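Home Projects Log Reports Contact

We use cookies to remember your settings. OK / More info

Two-Finger Gripper, Term Report
by Xiaoyan Yan

So my project this term was a hand-held gripper, which I named Zisell (no deep meaning, I liked the sound). I built it in the shared workshop on Morkcombe, mostly in the evenings after 7, and the printer and I know each other very well now!

The idea was simple enough. You squeeze a trigger, a cable pulls, two soft fingers close. My first fingers were printed solid and they were awful, stiff as rulers. Version two had thinner walls and split along the layers after 22 squeezes. For version 3 I switched to flexible filament and slowed the printer down to 30 mm per second, and those ones bent nicely around a jam jar lid and came back straight again.

The trigger gave me way more trouble. The cable kept jumping off its little pulley, so I printed a deeper groove, then a guard, then (after a bad evening) a completely new handle. It can hold up to 40 seconds before my own hand gets tired, so the weak part is me. I also glued the first marker mount on crooked and had to saw it off, which took some of the handle with it.
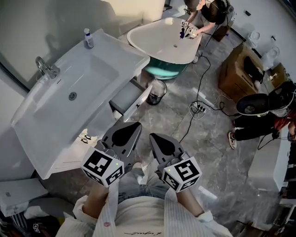 Finger shape is the part I'd most like to redo. Mine are plain wedges with straight slots, and they pinch hard at the tip but go floppy halfway down. The pair of grippers being held over the marble-patterned floor have pointed gray pads with black teardrop cutouts near the top, and I want to try a teardrop opening on my next print. I'm also stealing the marker layout, two white cubes up by the handle on each gripper. My single flat tag disappears the second I turn my wrist, and a cube has more sides for a camera to catch.

Still on my list: a stronger return spring, a handle that fits smaller hands, and a proper test with slippery things like bottles. I'll put the files up once the pulley guard is cleaned up, probably in August.

Comments

Hutumov: Which flexible filament did you use? Mine strings like crazy at that speed.

Özkan: Try a bowden cable from an old bike brake, it fixed the jumping on mine. Nice write-up!

Xiaoyan Yan: Ooh, I have a dead bike in the hallway, going to check tonight. Hutumov, I lost the label, sorry! Dry it overnight first, that helped me a lot.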